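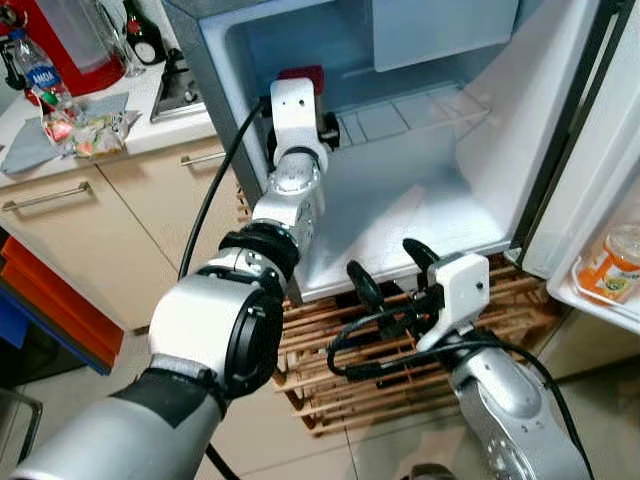 Quang Trương
Columnist, Machines at Home

Sat 13 August

A company that wants to put a machine with two arms in your kitchen will show you the arm going into the refrigerator. It always does. The refrigerator is the money shot of this business, the place where the white gripper reaches in for the small red thing at the back and everyone in the room imagines never getting up for a snack again.

I want to talk about the cables.

In May, a home robot on trial with a family in Gremton reached into a refrigerator, took hold of what it was sent for, and began to pull back. A loop of black cable on the outside of its arm had caught over the lower corner of the open door. The arm kept pulling. The door came with it, then the refrigerator started to come with the door, and a glass shelf full of jars went onto the tile. A boy of nine was standing close enough to get cut on the foot. The robot, by its own record, had completed the task. The item was in the gripper.

Erkeck, which built the machine, called this "an unplanned contact event." I have read the incident summary it sent to the families in the trial. It runs to 2 pages and uses the word "door" once. It says the household had been advised to keep the area clear. It says the force limits were working within their set range. Both of those statements may be true, and I find the second one a good deal more worrying than the first. If the limits were working and the refrigerator still moved, then somebody picked the wrong limits.

Look at how these arms are put together. The joints are thick, the housings are handsome, and the engineers clearly lost sleep over them. Then the cable comes off the side in a long curve, hanging in the open air, and another one loops down from the gripper and trails along the floor. On a factory line that would be tolerable. There the space around the arm is known, it's fenced, and nothing in it has a handle. A kitchen is nothing but handles. It has drawer pulls, faucets, door shelves, bottle necks, the edge of a cloth hanging off the counter. Every one of them is a hook waiting for a loop.

I put this to a man at Sakalauskas, the firm that inspected the Gremton machine afterward. He was careful, as people in his line are, and would talk only about the general case. The sensors in an arm like this, he told me, can notice that a motion is taking more effort than expected. What they have trouble with is where the extra effort comes from. A stiff jar, a heavy drawer and a cable wrapped on a door can feel much the same from the inside. So the software is given some room, up to 52 newtons on the trial machines, and told to push through. Otherwise it would stop every time it met a sticky shelf, and customers complain about robots that stop.

That last part deserves more attention than it gets. Stopping is treated as a defect. The demo reels cut it out, and the sales people apologize for it. Trustard, which competes with Erkeck and has been very quiet this summer, boasts in its brochure of 500 household tasks run "without intervention." I would like to know how many of those should have had an intervention. A machine that drags an appliance a few inches and carries on would count as a success on that list.

The defenders have their answer ready. People break jars too. People trip on cords and leave refrigerator doors hanging open, and I have done both. But when my sleeve catches on a door I feel it at the elbow, I look down, and I unhook it. I don't need a table of allowed forces. Until the machine can do some version of that, comparing it with me is flattery, and I'm not sure which of us is being flattered.

Erkeck says a fix is coming in the form of a fabric sleeve for the cables, along with a software update that will slow the arm near "articulated furniture," meaning doors. The sleeve is a fine idea. My grandmother could have suggested it. The update I will believe when someone outside the company has tested it in a kitchen that hasn't been tidied first, with a wrapper on the counter and a box on the floor.

The families were asked to sign for another 2 months. Most of them have, I'm told. The family with the boy has not, and the company has asked for its robot back in the original packaging.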